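Do You Need a Countertop Peg Rack?

Every August the home catalogs rediscover the peg rack, and every August I get asked whether one will fix a messy counter. Mostly it won't. A rack with five pegs holds five things well. Put 12 things on it and you have the same mess, only higher up.

I still keep one, the unfinished wood kind that stands on its own, and I have a few opinions on buying and using them.

Skip the extras. The Botus catalog wants $38 for a plain rack and $84 for the "kitchen system" with a drip tray and a little chalkboard. I have yet to meet a chalkboard that anyone wrote on after the first week.

Check the pegs before you pay. Twist each one by hand. If it turns, the glue is already failing, and a cast iron lid will finish the job. A loose dowel can be reset: pull it, scrape off the old glue, put in a thin coat of wood glue and leave it overnight. Don't pack the hole with paper, whatever your uncle told you.

Be suspicious of oil. Panico sells a "rack conditioner" that smells like mineral oil and costs three times as much. Bare wood that holds mugs and measuring cups does fine with a damp cloth and a dry towel. If fuzz comes up, a light pass with fine sandpaper takes it off.

Think about the table, too. A narrow foot on a glossy finish can scratch when you slide the rack, so lift it. Felt pads are fine until they get wet, and then they stay wet. I use thin cork.

Load it evenly. Heavy things go near the upright posts, light things out on the end pegs. Anything long should hang where it can't swing into its neighbor.
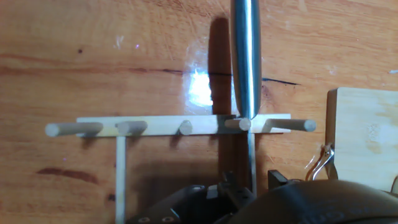 Five round pegs on a pale wood crossbar. The two end pegs angle outward.

Straight pegs let smooth handles slide off. Look for a slight upward tilt, or hang things by a loop of string. Rubber bands around the pegs also work, but they go sticky in a warm kitchen and leave a mark on raw wood.

If you hang fewer than three things a day, a drawer is cheaper.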